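Re: lost & found, glasses?

On 22/02/2021 Fengying Jiang wrote:
> Anyone missing glasses? Dark purple pair in one of the gray metal bins, the scuffed one. Going to Cavden with the rest of the bin stuff otherwise.

Not mine, mine are black. Might be from the Juma order tho, will ask. Please dont send them to Cavden yet. 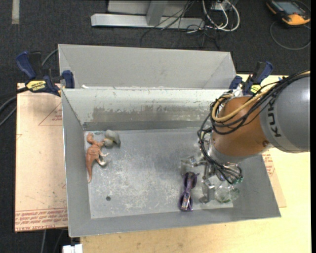 Costell Stores & Packing, list for all shifts

Front bin, down by the near wall. If theyre yours reply to the list, or ext 66. Also whoever has the key to cupboard 12, need it back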